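Dilbridge Community Makers' Hall
Frequently Asked Questions – Table Decorations and Flower Displays for Hall Bookings

Who may decorate the hall?
Any person or group with a confirmed booking may decorate the tables and the entrance lobby. The person named on the booking form is responsible for the display from the time the doors are opened until the hall is handed back.

Do I need to ask for permission first?
Permission is not required for tabletop displays. Anything fixed to a wall, door or window must be approved in writing by the bookings office. Nothing may be hung from the ceiling beams or ducts.

When can I come in to set up?
Set-up time is included in every booking and begins one hour before the start time shown on your confirmation. Extra time may be added at the standard hourly rate if the room is free. Evening bookings must be cleared by 11 p.m.

Can I borrow vases from the hall?
Yes. The hall keeps a stock of vases for hirers in the Arriaga Room cupboard. A set of 6 may be borrowed free of charge with any booking. Larger numbers should be requested when you book. A refundable deposit of $50 applies to each loan and is returned once the vases have been checked.

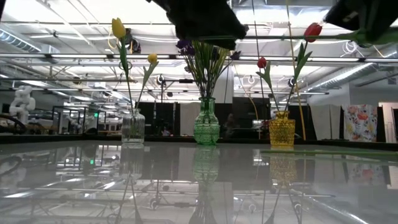 Are fresh flowers allowed, or only artificial ones?
Both are allowed in all rooms except the Hirkholm Room, where the nursery group meets and only artificial flowers may be used. Many hirers choose artificial stems for events that run over several days. When using clear glass, please remember that the lower ends of the stems will show, as they do with the yellow tulips in the ribbed vase, and cut them to a length you are happy with. A colored vase with a narrow neck, such as the green one with the grasses, is better suited to a thick bundle. Lilies are not permitted in any room on account of pollen stains.

May I use candles?
Open flames are not permitted anywhere in the building. Battery candles are welcome. The hall sells a small range made by Golau at the front desk, and you may also bring your own.

How should the tables be protected?
Please place a mat or cloth under any container that holds water. Glitter, loose confetti and colored sand may not be used. Tape marks must be removed before you leave – a mild cleaner is kept under the kitchen sink.

What happens if a vase is broken?
Please tell the duty staff at once and do not place broken glass in the kitchen bins. The cost of replacement is taken from the deposit.

Can I leave my flowers behind?
Flowers left in the building will be thrown away the next morning. If you would like them passed on to a local care home, please tick the box on the booking form.

How far ahead should I book?
Most dates can be booked up to 6 months in advance. Bookings for December open in March, and requests are handled in the order received. Changes to a vase loan can be made up to 2 days before the event by contacting the bookings office.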